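Put the Tilt in the Planner
Rutilio Meléndez, Watwood controls group

Placing a processor in a land grid socket is a contact problem, and most planning stacks still hand it over as a pose problem.
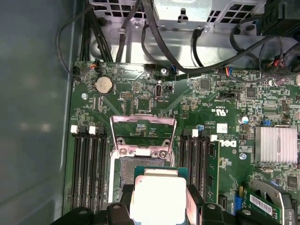 What the planner is told

The usual interface is a target pose and a tolerance. The planner finds a collision-free path, the controller follows it, and a force threshold ends the motion. That works for memory modules, where the slot guides the part. A socket's pin field does not forgive a part dragged sideways across it, and a single force threshold cannot tell a seated edge from a corner sitting on the socket wall.

A CPU held tilted over an open socket should be a planned state with its own name and its own exit condition. In our code at Watwood it is usually a leftover of grasp error, and the controller is left to absorb it. Dulce Lozano has argued for two years that the tilt belongs in the plan: choose which edge touches first, then rotate about that edge until the part is flat. I resisted this on grounds of complexity. I now think she is right, and that the complexity was already there, spread over seven tuning parameters with no documentation.

What perception owes the planner

Perception should report the part's angle in the fingers along with a covariance - and the planner should refuse to descend when that covariance is too wide. Our Tekholm wrapper returns a pose and a confidence score. The score cannot be propagated through anything.

I would drop the score before adding another camera. The Arriaga branch has a draft of the message type, and it still needs a unit for the contact edge.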